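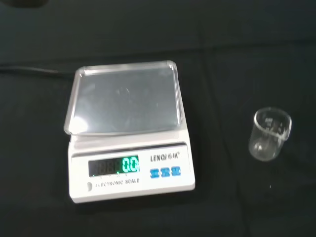

Automated weighing at Ririx

Automated weighing at Ririx is the use of robot arms to portion and check-weigh dry ingredients at the company's blending house in Thiele. Ririx makes spice mixes, baking powders and pickling salts for small food producers. The work was done by hand until the first arm, known in the building as Fislow after the software that runs it, was put on the bench. It has become a small but much-visited case of automation in a workplace where the old tools stayed put and the jobs shifted.

Background

Weighing is the heart of a blending house. Every recipe begins as a list of weights, and a mistake at the bench travels all the way to the customer's bread or pickles. At Ririx a full day's orders could call for 2000 separate portions, most of them light enough to hold in one hand. Weighers stood for the whole shift, scooping, reading, tapping a little back out and writing the figure on a card. The motions are tiny and the attention they take is enormous! Sore wrists and stiff necks were the usual complaints, and new hires often asked to move to packing within a season.

The bench

A weighing station is a plain thing: an electronic scale with a stainless-steel tray, a black cloth under it, and a glass beaker with printed graduations for the ingredient being portioned. The scale carries the brand name LENQI and shows its reading in green digits. Before a portion is started the display should read 0.0 with the tray empty. If it doesn't, the arm waits and a light comes on over the station.

Ririx chose to keep ordinary bench scales when the arms came in. A person can walk up to any station, read the number and take over, and the cards from hand-weighed and arm-weighed batches look the same. The dark cloth was a weighers' suggestion. Spilled salt and flour show up on it right away, for people and for cameras alike.

How the work is divided

The arm lifts a beaker, pours slowly over the tray, pauses as the reading climbs and finishes with a series of small shakes. A camera near its wrist reads the display. Free-flowing powders suit it beautifully — salt, sugar and citric acid are now portioned almost entirely by arm.

Sticky or clumping ingredients are another matter. Brown sugar, ground clove and anything oily are still weighed by hand, and so are rush orders and trial recipes. Weighers also fill the beakers, wipe down the trays between ingredients and sign off each batch. Allergen changes are handled by people from start to finish.

Training

The arms learned from the weighers. Over nine weeks, staff guided an arm through pours by hand controls, recording 2000 of them at one bench, including plenty of overpours and the corrections that followed. The corrections proved especially valuable, as they held knowledge that had never been written down: how far to tip for a coarse salt, when to stop and let a powder settle, how lightly to tap.

Weighers who took part were paid at the trainer's rate and could decline without losing hours. Several went on to become station leads, a job that didn't exist before. A lead looks after a group of benches, reviews the portions an arm has flagged and records fresh demonstrations when a new ingredient comes in.

Effects on staff

No weigher was let go when the arms arrived, under an agreement signed on 2021-06-21. Shifts now rotate between hand weighing, station duty and recipe trials, and most people spend far less of the day bent over a display. Many describe the rotation as the best part of the change. Recipe trials in particular, once squeezed in at the end of the day, have a bench of their own and have produced several blends now in the regular catalog.

There are drawbacks. Experienced weighers have said that their feel for fine powders fades without daily practice, and Ririx answered by setting one day a month aside for hand weighing only. The benches are also noisier than before, and the flag lights were dimmed after complaints. How to pay for recorded demonstrations that stay in use for years is still under discussion.

Related sites

A second blending house at Temier adopted the same layout the following May, with its own weighers recording the pours. Its stations handle mostly pickling salts.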